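How do I stop a junk box from coming back after I clear it out?

Sun-ja Tak
Moving desks before the holidays, need to empty everything by Wed 18 December. Every time I sort small stuff it ends up in one mixed box again. Pens, bottles, packaging, dead batteries. Is there a system that realy works? Not buying 40 little bins. 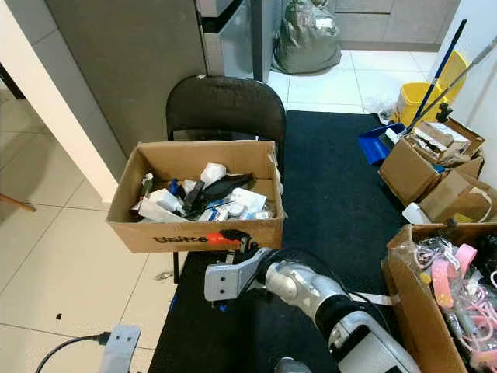
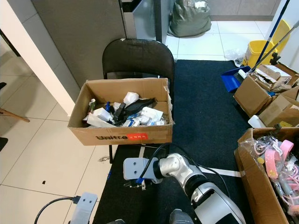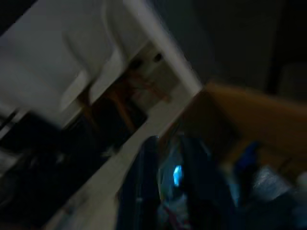
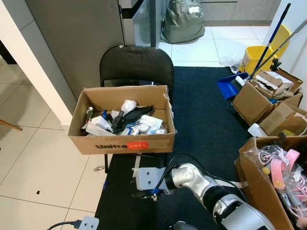 First, second and last: open box on the folding chair

Kostik
Dump it all on a table, 3 piles. Keep, trash, belongs to someone else. Wrappers and paper go first, half the volume right there. Then put the box itself in recycling same day - if it stays it fills up. Batteries go seperate, check your local drop off.

Preleck
just tape it shut and write October on it. if you dont open it in a year toss it

Ciobanu
Don't do the tape thing, I lost a good charger that way. What Kostik said, but check bottle caps before you tip it out. Glue on carpet, ask me how I know.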